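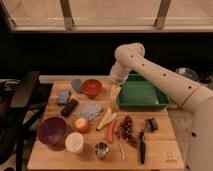

A crowded tabletop, with an empty green tray.

The Case for the Shared Table
By Zulmira Neves
6/24/21

Most published advice on household order begins with storage. Readers are told to buy bins, label shelves and measure drawers before a single object has been moved. It is the position of this column that such advice starts in the wrong place. A household should first look at its table.

The table is where the day's business is set down. Fruit comes to rest beside a sponge, a cup beside a folded cloth, and a bowl is left wherever there was room for it. This is commonly treated as a failure of discipline. In our view it is a record of use, and it deserves to be read before it is cleared. A carrot and a bunch of grapes on the bare wood, with bowls standing near them, suggest that the bowls have no settled purpose. That is a question of assignment, and no additional container will answer it.

The Workmont household program, which this writer has advised for five years, asks participating families to keep one open tray on the main table and to own no other sorting equipment during the first month. The tray should be shallow. Deep baskets conceal their contents, and what is concealed is not put away. A tray with low sides shows everything placed in it, and it can be carried to another room in one trip.

Objections to this method have been raised, and they should be stated fairly. Khôi Mai, writing in the Stallel quarterly in March, argued that a tray is merely a smaller table and will fill in the same manner as the larger one. He recommended that food, cleaning items and personal belongings each be given a permanent place away from the table altogether, and that the table be kept bare between meals.

The argument has merit with respect to cleaning items. Sponges and produce should not share a surface, and on this point the program's guidance was too lenient in its early editions. It has since been revised. Sponges belong at the sink. Fruit and vegetables should go into a bowl set aside for them, and that bowl should not be borrowed for other duties.

The larger proposal is less persuasive. A bare table is a reasonable standard for a showroom. In a working home, it requires constant enforcement, and the duty of enforcement usually falls on one person. Of the 19 families who completed the spring course, most reported that arguments over the table had been more tiresome than the clutter itself. A tray cleared each evening asks less of everyone and is more likely to be kept up.

It should also be said that tidiness need not be expensive. Families entering the program have spent as much as $500 on organizers that were later given away. Before making any such purchase, a household would do well to clear one tray every evening for two weeks and take note of what keeps returning to it.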